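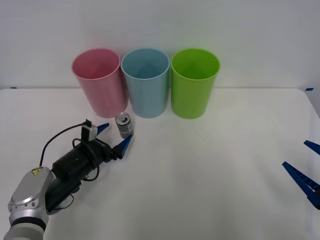 Three Cups on a White Table

I've been photographing cheap, cheerful plastic for a couple of years now, and this little row of tumblers is the most fun I've had with it yet! Pink, light blue, lime green, all on a plain white tabletop against a plain pale wall. Gwilym Cadwaladr talked me into keeping the background bare for the June pages and I'm so glad he did – the colors do all the singing.

1. Shoulder to shoulder
I love how close they stand, rims nearly touching, like people squeezing in for a group photo. The pink and the blue are soft and a bit chalky, and then the green comes along at full volume.

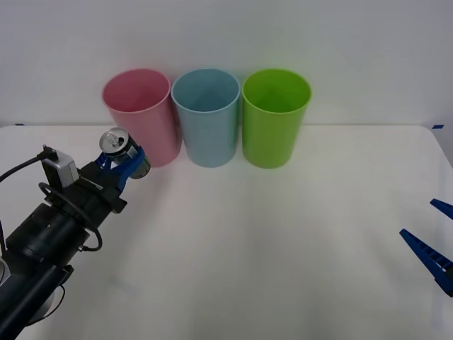
2. Looking in
Don't skip the insides! Each cup is a shade darker in there than it is outside, and the shadows on the table are so gentle you could miss them. Florêncio Ramalho wants this set as a big print for his kitchen in Rastholm (he has 66 cups of his own, so he's hardly neutral).

3. Lime green, my favorite
Look along the left side of the green one, where the light catches it and the edge goes paler. Inside it turns a deeper, more yellowish green – gorgeous.

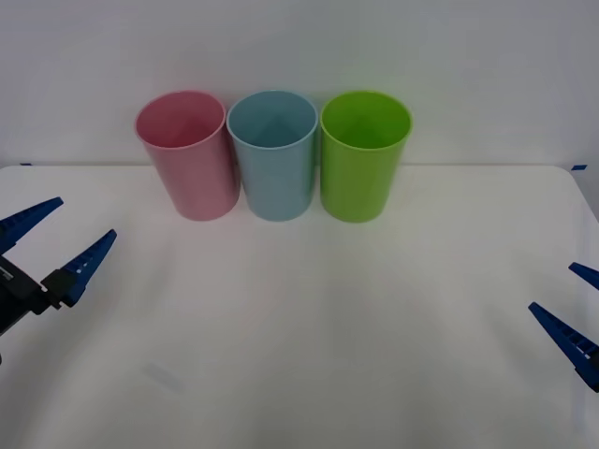
I keep going back and forth on whether pink belongs on the left. Gwilym would swap it with the blue, but I like the soft colors building up to the loud one. Prints will be on matte paper at 300 dpi, and glass tumblers are up next on the Drallura page.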